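Skeveder, galeria: a mesa pequena do quarto

Moro neste quarto há 4 anos e só agora comecei a fazer uma página sobre ele. Peço desculpa pelo meu português, que ainda estou a aprender. Vim para a rua Clatidgate com duas malas, e a primeira coisa que comprei foi uma mesa pequena. Queria apenas um lugar para comer. Depois a mesa recebeu tudo aquilo que não tinha outro lugar.

Em dezembro decidi arrumar o quarto com mais calma. O meu método é simples: ponho tudo em cima da mesa, olho para cada coisa e decido se fica, se muda de sítio ou se vai embora. Demora mais do que meter as coisas numa caixa, mas assim sei o que tenho.

As legendas são curtas. Se alguma palavra está errada, podem escrever-me pela página de contacto.
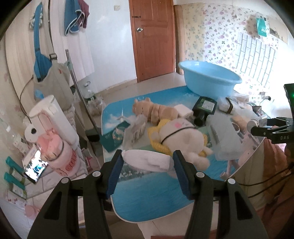

A mesa com a toalha do mar. O urso, o boneco branco na almofada amarela, o frasco de vidro com tampa de metal e, ao fundo, a bacia azul-clara.
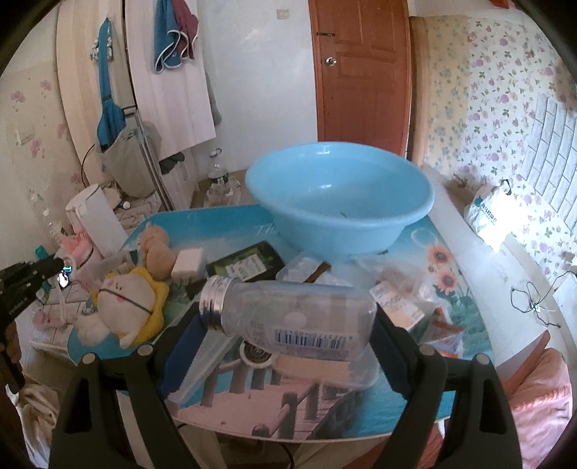

A bacia no meio do tampo, o urso bege com o companheiro de capuz amarelo e as toalhas penduradas lá atrás.

Para as coisas pequenas, a minha regra é fazer grupos por uso. O que serve para a limpeza fica junto, o que é papel fica junto, e os carregadores têm uma caixa só para eles. Os peluches não entram em nenhum grupo. Já tentei guardá-los no armário e, no dia seguinte, fui buscá-los outra vez.

As caixas com tampa comprei na loja Kontogiannis, que fica perto da estação. São leves e deixam ver o que está dentro, e para mim isso é importante, porque esqueço depressa. Para os frascos uso as etiquetas Fitik. Colam bem no vidro, mas no plástico levantam um canto depois de algumas semanas.

Uma arrumação destas leva-me mais de 20 minutos só para a mesa. A parte difícil são os sacos de plástico: guardo todos e depois uso poucos. Este ano quero ficar apenas com os que cabem numa gaveta.

A próxima galeria vai ser da prateleira da cozinha. Ainda preciso de lavar os frascos e de encontrar as tampas que faltam.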